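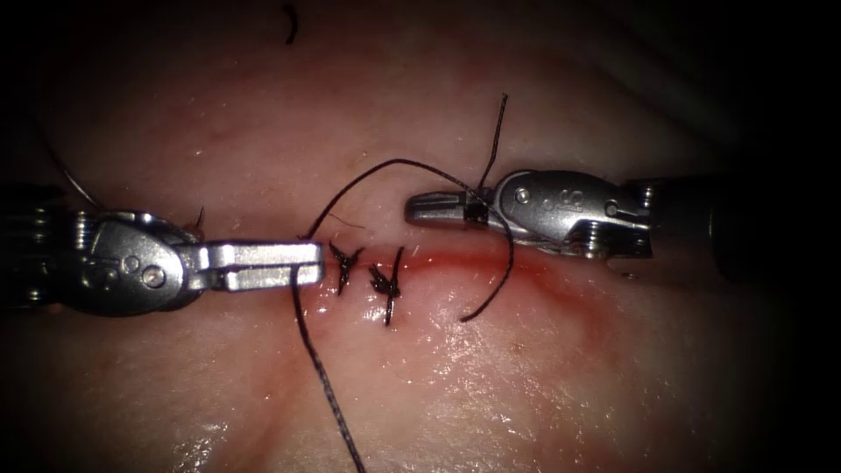 **Trovel Stitch Kit from Fotetti** is a practice and recording package for two-arm robotic suturing, and we've been having a great time with it! It logs both arms and every camera on one clock, so you can replay a single throw of thread from above or from right behind the jaws - handy when a knot goes wrong and you want to know why. 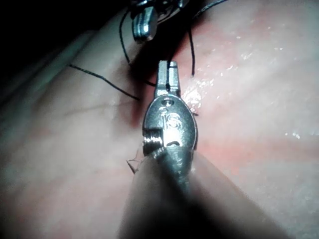

**Can I use my own suture thread?**
Any braided thread works, and dark colors show up best in the wrist views.

Each kit comes with 13 guided drills, from first grips to a full row of interrupted stitches. A session file holds up to 70 minutes. Our favorite is the loop drill, where one arm lays the thread and the other waits to take it - slow going at first, then suddenly very satisfying.
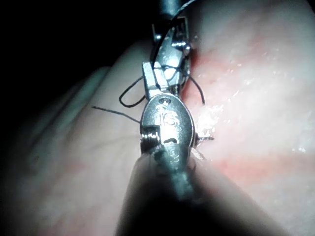
## Setup and price

Allow around 92 minutes for the first calibration. The kit is $793, drills included.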